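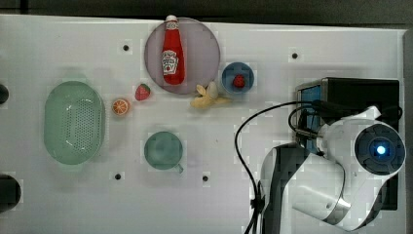

1 min read

Hendham Play Kitchen: notes on the set

Version 6, last changed Fri 2 September

What it is

A photo set of toy food and the dishes it ends up in. The pretend groceries include a peeling banana that will never go brown, an orange slice, a strawberry with its leaves on and a red ketchup bottle, which has the pink plate to itself. There is also a small red fruit in the blue bowl. We have argued over whether it is a strawberry or a raspberry, and the label file says "berry".

What's inside

681 photos in the main folder
1752 labels, one line each
3 folders: main, spare, musmont

The musmont folder holds older pictures with different crockery. Please don't mix it with main unless you enjoy sorting plates.

Labels

Names are plain: plate, bowl, colander, banana. The mint-green colander was "basket" until version 4, and a few old lines still say so. Ketchup is filed under food - the Skonduvell list has it under vegetables, and we are not reopening that.

Known problems

Half-peeled bananas are labelled "banana", the same as whole ones. Bowl and plate get swapped in places where the plate is deep. Fixes are due in November.

Use

Free for teaching and tinkering. Credit Gökçe and the Hendham set.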